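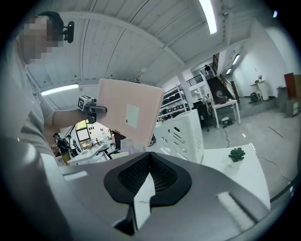 Pridik signs on for three more years at the Bimham Hill Climb

Well, I can finally talk about this one! I've been sitting on the news since March, and keeping quiet has never been my strong suit. Pridik, the brake fluid and coolant people, have put pen to paper on a new deal with the Bimham Hill Climb, which means they stay on as title sponsor for another three years. So it's still the Pridik Bimham Hill Climb on the banners, on the tickets and on that enormous inflatable arch at the start line that everybody backs their trailer into.

I caught up with Marion Sutherland, the event director, over a cup of pretty terrible paddock coffee. She was in a great mood, as you'd expect from somebody who doesn't have to go looking for a title sponsor all winter.

"They were with us when we had one food truck and a borrowed timing system," she told me. "I didn't want to have to explain this event to a stranger. They already get it."

The other half of the announcement is the one that got my attention. Tilero, who make car wax and interior cleaners (and a wheel cleaner I've gone through by the gallon), are coming in as an associate sponsor for the first time. They'll have their name on the show and shine area, down on the flat field by the lower gate, and they're putting up prizes in the street car classes. Best Paint, Best Interior and a Daily Driver award, with a rule that the car has to be driven in under its own power. I love that rule. I've been beaten by too many cars that arrived under a blanket.

For the racers, the big change is money. The class winners' purse goes up to 900 dollars, and the overall fastest time of the day is now worth 2000. Is that going to pay for your tires? Nope. It might pay for the set you ruined in practice, though, and it's a lot better than the trophy and handshake I got the one year I placed in anything.

Entries are capped at 200 cars again. There was some talk of opening it up, and Marion said they looked at it pretty hard, but the return road is narrow and every extra batch of cars means more waiting at the top while the course clears. Anyone who sat up there last summer in a fire suit with no shade will be fine with the cap. I certainly am. Last year the list filled up fast, so get your paperwork sorted early, and please check the date on your harnesses before you send it in. That's the thing that gets people turned around at tech inspection year after year, me included.

Katsaros Motorsport will be back too, and they've confirmed Paraskevi Psarras in the little blue hatchback that took the front-drive class last time out. I ran into her at the sponsor evening and asked what she thought about the new deal. She said she was happy about the prize money and even happier about the resurfacing at the second hairpin, which the county has apparently agreed to finish before the event. If you've driven it, you know the spot – there's a dip right where you want to be turning in, and it has eaten more front splitters than I can count. She thinks there's a good chunk of time to be found there with a smooth surface. I think she's going to be very hard to beat, smooth surface or no smooth surface.

A couple of odds and ends while I have my notes out. Spectator parking moves to the upper field, with a shuttle running down to the start from 7 a.m. The vintage class is staying, and it gets its own run group in the afternoon so those cars aren't stuck behind somebody's broken turbo kit. Dogs are still welcome on a leash everywhere except the paddock. And Pridik will be doing free brake fluid checks next to the tech tent for anybody who's entered, which I'd take them up on if I were you. Mine came back looking like iced tea the last time I had it tested, and I'd been telling people it was fresh.

There's also going to be a newcomers' walk of the course the evening before, led by a couple of the regulars. You don't need to be entered to go along, you just need shoes you can walk uphill in. I did it my first year and I still use the brake marker one of the old hands showed me, a bent fence post just past the barn. I went by the other week and it's still bent, so we're all good.

Sign-up opens at noon on the Bimham club site, and the full class list and rule changes should be posted there the same day. I've got my entry form half filled out on the kitchen table already, with the engine size box left blank until I decide which motor is going in the car. If you want to talk me into the bigger one, I'll be at the club night, probably near the snacks.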